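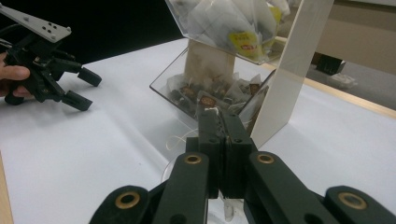 *Tea bag pinched by its string and tag, dispenser behind*

**Budgeting for a second pair of hand-held grippers?**

Posted by Athina Liapis, 12/06/2018

I've been asked to price up another pair for our tea bag task and I'm a bit lost. The quote from Tremulitz covers the grippers and nothing else. What do you all set aside for finger pads and bushings? We've got 12 months of money to plan for and I'd hate to go back in March with my cap out!

**Loukia Karamanlidis**

I'd put 5 spare sets of pads on the first order -- string and paper tags are fiddly, and once the edges round off you'll be cursing every pick. Bushings I buy in one go with the linkage arms (ask for them as a kit, it's cheaper). Our spares came to over 33 per cent of the gripper price, postage included. Oh, and budget for tea bags. I forgot and paid for them myself for weeks.

**Manolis Konstantinidis**

Just get the Plultard ones, mine are fine.

**Eirini Kalogeropoulos**

Does the Tremulitz quote include the mounting plates? Ours didn't and it was another 79 euros for each one. Ring them before you sign.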